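Combination cabinet

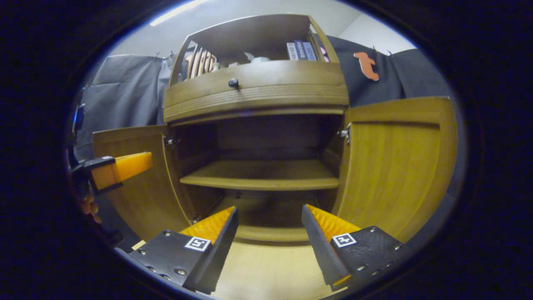

Household Furniture Section, Murnodard Encyclopedia of the Home

A combination cabinet is a piece of storage furniture in which an open compartment, a drawer and a closed cupboard are placed one above another in a single upright body. It is used in living rooms, bedrooms and studies, and is usually made of wood.

Arrangement

The open compartment normally occupies the upper part of the cabinet, where its contents can be seen and reached without moving a door. Books are commonly kept there with their spines facing outward, often beside ornaments such as cut-out wooden letters. The drawer lies beneath it and may extend across the full width of the body. The cupboard forms the lowest part and is closed by 2 hinged doors, which open outward and give access to the whole interior at once.

Some makers fit a drawer with a curved front. Small round knobs are widespread on both plain and curved fronts, and are frequently finished in black or another dark colour to contrast with a honey-brown or pale body.

History

In the Firska district the type developed from the low linen cupboard, to which joiners added first a drawer and later an open shelf. The workshops of Nukville adopted the three-part form for small dwellings, where one cabinet had to serve several purposes. The Pasaribu workshop listed it as pattern 906 and offered it in 4 finishes.

Use and care

Heavy articles are best stored in the cupboard — the weight at the base keeps the cabinet steady — while the drawer is suited to papers, table linen and small tools. The doors need clear floor space in front of them. Wooden surfaces are dusted with a soft dry cloth, and hinges are checked from time to time for loose screws.

See also: bookcase; chest of drawers; sideboard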